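PARTS SORTING: NOTES ON YELLOW TRAYS, ROUND BOARDS AND LOOSE LEADS

Bench Notes, December issue
Compiled by Bezawit Gebru

The sorting bench changed over to yellow plastic trays last month, and several members have asked how the new arrangement is meant to work. The older cardboard boxes are gone. They shed fiber, they hid small connectors under the bottom flaps, and two of them had labels from a project that ended before most of us joined. Anything that was in them has been moved to the shelf marked GRINANO, second from the top, and will stay there until someone claims it or until spring cleanup.

The rule for the new trays is one family of part to a tray. A family means parts that get tested the same way. Coils and small actuators with leads are one family. Populated circuit boards are another. Wire harnesses and loose cable are a third. Brackets, screws and hardware with nothing electrical attached do not go on this bench at all and belong in the drawers under the window.

The rule applies to the finished state of a tray. Parts arrive mixed, and a tray with mixed contents is a tray that is still to be sorted. The usual combination is a pair of round boards together with whatever arrived alongside them. 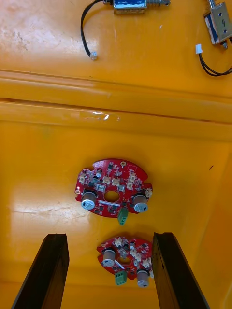 Mixed lots should be separated before any testing starts. Take the boards first. They are the parts most easily damaged by something heavy sliding into them, and a metal-bodied coil is heavy for its size. Hold a board by its edge or through the center hole, never by the capacitors. The upright cylindrical capacitors on the round red boards are tall enough to look like a handle, and the repair shelf already has boards with a capacitor leaning over at the base. A leaning capacitor may still be sound, but the joint has to be inspected under the magnifier and usually reflowed, and that is bench time better spent elsewhere.

Set boards down flat with the components facing up. Do not stack them. Do not let one lie across the rim of a tray with its weight on a terminal block. The green terminal block takes wire, and it will take a certain amount of abuse from a screwdriver, but the solder pins under it were not meant to carry the board.

Boards with irregular or notched edges are not broken. This question came up twice at the last open evening. The notches are part of the outline. A break shows a rough, pale edge and usually a cut trace, and the difference is plain once the two have been compared side by side. Jerome Dalisay keeps a cracked board in the top drawer for this purpose, tagged SAMPLE, and would like it returned there.

Coils and leads

Leaded parts come out next. Lift by the body. Do not lift by the wire, even when the wire is the only thing within easy reach. The place where a lead enters the body is the weakest point of the part, and a lead that has been pulled there may read correctly on the meter while it is lying still and go open as soon as it is bent.

The test sequence for coils has not changed:

1. Inspect the lead along its full length for nicks and flattened spots.

2. Check the connector shell for cracks and check that both contacts are seated at the same depth.

3. Measure resistance at the connector with the part lying still.

4. Measure again while moving the lead gently near the body. The reading should hold within 3 percent. If it jumps, the part is tagged INTERMITTENT and goes to the repair shelf.

5. Write the result on the sheet before picking up the next part.

Step 5 is the one that gets skipped. The December sheet had 40 lines filled in and 55 parts in the finished trays at the time of checking. The difference had to be retested, which took Ronaldo Evangelista and Dima Khoury most of an evening. Please write the line first and move the part second.

Numbers on parts are to be copied as they appear. If a part carries a hand-marked or printed numeral, enter that numeral in the left column and do not renumber it to match the sheet. The marks are of different ages and do not form a single series. Gaps are normal and so are repeats.

Layout of the bench

The trays sit in two columns on the white table. The stainless steel tray stands in the middle, between the columns. It is the transfer tray. A part is placed in it when it has left one tray and its destination has not been decided, and it should be empty at the end of a session. Metal was chosen here so that the transfer tray cannot be mistaken for one of the others, and also because the old plastic one had gone soft at the corners.

Leave space between the yellow trays. When the rims touch, a lead hanging out of one tray ends up under the next, and lifting a tray then pulls on a part that no one was looking at. A gap the width of a hand is enough. The seam in the tabletop makes a useful reference for lining things up after the table has been wiped down.

Four small coils with leads is a reasonable load for one tray. More than that will fit, but the leads begin to cross, and separating crossed leads takes longer than using a second tray. The same goes for boards: two to a tray, with clear space around each. Several members have pointed out that this leaves much of the tray unused. The unused part is where fingers go. 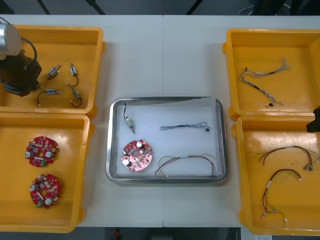

Harnesses and loose cable

Harnesses are sorted last and cause most of the delays. They spring, they hook on each other, and a connector that is no larger than a grain of rice will find its way under any rim that is not flush with the floor of the tray.

The first decision is whether a piece is a harness or a cable. For our purposes a harness has more than one group of conductors held together by tape, a tie or sleeving, and it ends in more than one kind of termination. A cable is simpler and is usually a single pair with connectors. A twisted pair with one extra branch is still logged as a cable. Consolacion Lacson has asked that cables be placed on the raised part of the tray and harnesses on the lower floor, so that the two can be told apart without lifting anything. The stepped lip keeps short pieces from sliding down, provided the tray is kept level.

The second decision is orientation. Lay each harness in a shallow curve following the way it wants to lie. Do not force it straight. A harness that has spent years folded inside a housing will return to that shape as soon as it is released, and the connector at the far end will travel some distance when it does.

Log each harness by the following, in this order: the colors of the twisted pair, the colors of any single wires, the termination at each end, and the presence or absence of tape. Use the full color name. The abbreviation BL has been used on the sheets for both blue and black, and the Mughal lot had to be gone through again for that reason. Write green-and-yellow, red, black, blue-and-white. The columns are wide enough.

Terminations get one of these words:

Connector — any plastic shell with contacts, either color.

Spade — push-on terminal. Note whether insulated.

Ring — closed loop for a screw.

Bare — conductor cut with no terminal fitted.

Bare ends need a decision at the time of logging. If the matching piece is in the same lot, tag both with the same letter and leave them together. If it is not, write BARE in the remarks column and carry on. Do not strip the ends or fit new terminals during a sorting session. The crimp tool is set up for the Jemholm work until further notice, and the die in it is the wrong size for this wire.

Tape is left in place unless it has lifted. Old white tape often marks the point where a harness was clipped to a frame, and that position is helpful to whoever fits it later. If the adhesive has crept out and made the wires sticky, wipe the wires with a dry cloth and note it. Solvent should be kept away from the trays. It clouds the surface, and there is a patch on one of the spare trays that shows the result.

Gray smudges on the tray floors come up with a damp cloth in most cases. Those that do not are wear marks and can be ignored. Scuffing has no effect on sorting, and trays should not be retired on account of it. A tray is retired when the rim is cracked or the floor has bowed enough that a round part will not stay put.
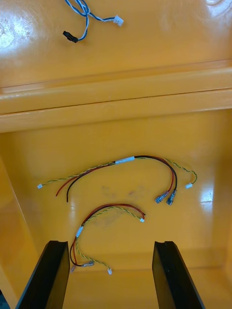 Blue-and-white cable on the raised section, harnesses on the floor of the tray.

Supplies and open items

Tags are low. A new roll has been ordered from Grimex along with fine-point markers. Until it arrives, use masking tape folded over on itself, and attach it to the lead close to the connector, where it will not be mistaken for original tape.

The magnifier lamp flickers when the arm is fully extended. Keep it at half reach. Dima has the replacement switch and will fit it when the lamp can be spared.

Results sheets for the current lot are in the green folder. Completed sheets go to Bezawit, unfolded. The running total of untested coils is down to almost 40, and the remaining boards should be through inspection before the end of the month if two people are at the bench each session.

The Grinano shelf is full. Please do not add to it. Members with parts there should check the list taped to the upright and initial the items they want to keep. Boards without initials will be stripped for capacitors and terminal blocks, and the stripped boards will go out with the electronics recycling.

Sorting sessions start at 6:30 p.m. as before. Bring reading glasses if you use them, and leave metal watch bands off while handling boards.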